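3. How supporters read a new badge

3.1 Where the idea came from

I grew up going to lower-league soccer with my dad, and the badge on my first scarf was a really ugly thing (a heron, or possibly a goose, standing on a ball). I loved it. So when Clallow announced that it was replacing its old crest, my first reaction was a fan's reaction, and I spent a whole evening reading angry posts before it crossed my mind that there was a paper in all this. I say so up front because it shapes what follows. I don't support any of the clubs in this study, but I do know what it feels like when somebody changes the thing you've got stitched on your hat.

Most of the earlier work I could find looks at rebrands from the owner's side: did shirt sales go up, did sponsors come along. I wanted the view from the bleachers. What do people say they see in a new crest, and does that change once they've lived with it for a season? I picked three clubs that had each announced a new badge within the same 22 months. Rolden is the big one, with a stadium that seats far more than it usually sells. Jurkus is an older club that moved across town. Clallow is the smallest and by a long way the loudest.

3.2 Getting people to talk

The survey went out through supporter mailing lists and a couple of message boards, and I closed it on 12/26/22. I'd hoped for 2,000 usable replies and ended up with more than that, mostly thanks to Clallow fans passing the link around (they really do like to be asked!). Everyone saw the old crest and the new one side by side, in that order for half the people and flipped for the other half. Then came a blank box with one prompt over it: tell me what you see. I left the box open on purpose. When I tried a version with ratings from one to five, people ticked threes all the way down and told me nothing.

I also sat down with 6 small groups of season ticket holders, two from each club, in whatever room we could get. Those talks ran long. I'd bring printouts of the badges on plain white card, put them on the table and mostly keep quiet. It's amazing how fast a group of strangers will start arguing over whether a star should have five points or six.
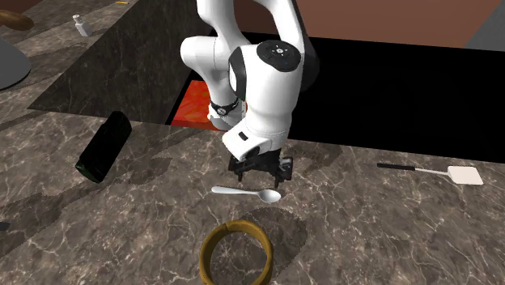 Figure 3. Setup with arm and spoon, simulated.

Coding the open answers took up most of June. I used a scheme loosely borrowed from Stevens, which sorts comments on logos into place, past, people and plain looks. I added a fifth bin for money, as so many replies brought up merchandise that it seemed silly to keep squeezing them in elsewhere. A comment could go in more than one bin. "Looks like a bank, and the river's gone" is looks and place, for instance, and I'd guess a fair bit of money is hiding in there too.

3.3 What they told me

Place won easily at all three clubs. I'd expected the past to come first, what with all the talk of heritage in the club announcements, but supporters hardly used that word. They talked about the bridge, the river, the color of the old brick on the main road. At Jurkus the complaint that kept coming back was that the new badge could belong to any city on the map. One reply said the designer had clearly never waited for a bus there, and I've had that line pinned over my desk ever since.

Rolden was the odd one. Its fans were pretty calm about the crest and furious about the name. The club had dropped a single word from it, and by my coding more of the comments dealt with that missing word than with anything drawn on the shield, even though the prompt only asked about the badge. I thought about throwing those comments out as off topic. I kept them in the end, partly because people plainly felt that name and crest were one thing, and partly because a data set with the angriest bits removed would have been a strange way to study anger.

Clallow went another way again. Supporters there had been shown two draft badges before the launch and invited to vote, and 4,000 of them did. You'd think a vote would settle things down! The people who'd backed the losing draft were the harshest group in the whole survey, a good deal harsher than those who hadn't voted at all. Several described the draft they'd lost in loving detail, down to the curl on the letter C, as if it had been the club's badge for decades.

3.4 A season later

I went back to the same groups after they'd each had a full season with the new crest. Not everyone returned, and the ones who did were probably the keener ones, so take this part with some salt. Still, the tone had shifted. At Jurkus two people turned up wearing the new badge and got teased for it by the rest. Nobody at Rolden wanted to talk about the crest any more, only the name, and they were just as cross as before. The Clallow groups had mostly moved on to complaining about the away kit.

What I can't tell from these talks is whether people came to like the badges or simply ran out of energy. The two sound very similar in a transcript. "It's fine now" was the phrase I heard most, and I've coded it as neutral throughout, though the way it was said at Jurkus made me wonder. I pick that problem up in Section 4, where I compare the group talks with the follow-up survey and look at the replies that mention buying a shirt.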